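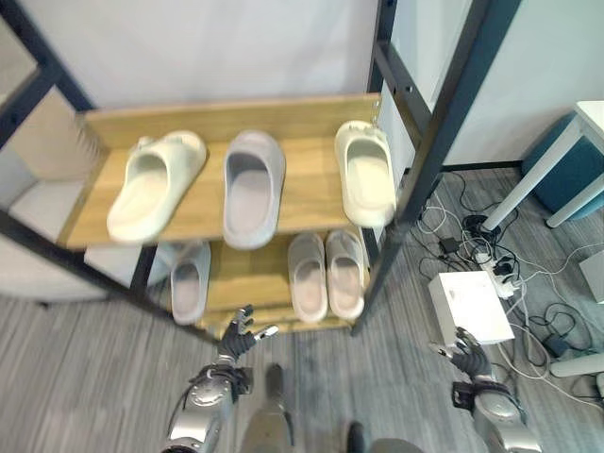

Six slides on the two upper shelves, one pair side by side.

Section 2: Setting Up and Sorting Your Waleo Shoe Rack
February 14, 2023 - by the Waleck home guides desk
2 min read
Filed under: Hallway & Entry / Set-up Guides

Now that your Waleo is standing up on its own feet, we can get to the pleasant part, which is giving the household's slippers and slides somewhere to live. Put the kettle on if you like - it isn't a long job.

1. Choose a spot against a wall where you can stand comfortably in front of the rack. Carpet is fine, though thick pile may let one leg sink a little lower than the others, so give the frame a gentle push at each corner and shift it if it rocks.

2. Check that the boards are sitting snugly in the frame, then go around the screws once more with your fingers and the small key. Firm is plenty.
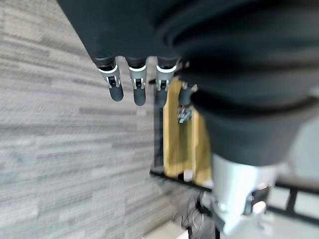
3. Wipe each board with a soft, barely damp cloth, following the grain, and let it dry before anything goes back on. The timber will mellow in colour over the years, and we rather like it that way.

Caution: Please don't stand or sit on the shelves, however handy they look when you're doing up laces.

4. Bring your slides together by pair. Pale colours are easy to muddle, so compare the soles and straps as well as the shade, particularly if you have creams and light greys on the go at once.

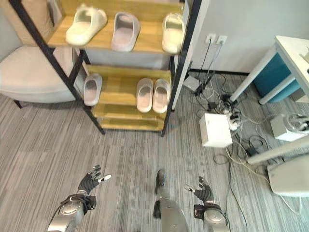
5. Give each pair its own bit of shelf, both toes facing the same way, and slide the heels back from the front edge so they won't get knocked off by a passing ankle. Leave the lowest shelf for boots or wet-weather shoes if you have them.

Note: Keep power boards and loose cords well clear of the spot where you stand to put your shoes on.

6. Finish with the top shelf, lifting each slipper by the strap or toe and setting it down beside its mate. 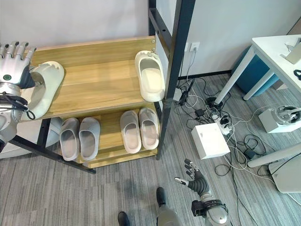

Step 6. Top-shelf pair in progress, with two grey pairs side by side below.

Go over the screws again in June, or whenever the rack has been moved. If you've bought the Jelholm boot tray as well, its fitting notes are in Section 3.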